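Maiara Holanda Builds Her Robot Table Twice

I caught up with Maiara in the shared workshop in Nimville, where she's teaching a pair of arms to tidy up. She does it all in simulation first!
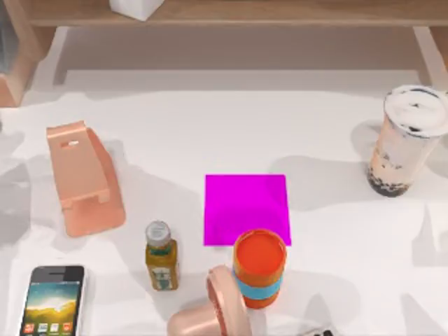 Cups, a bottle and a pink square

"The magenta square is my target," she told me (the orange cup sits at its corner). "The bubble tea is just me being thirsty." She's run 258 tries so far, and the real table comes in April.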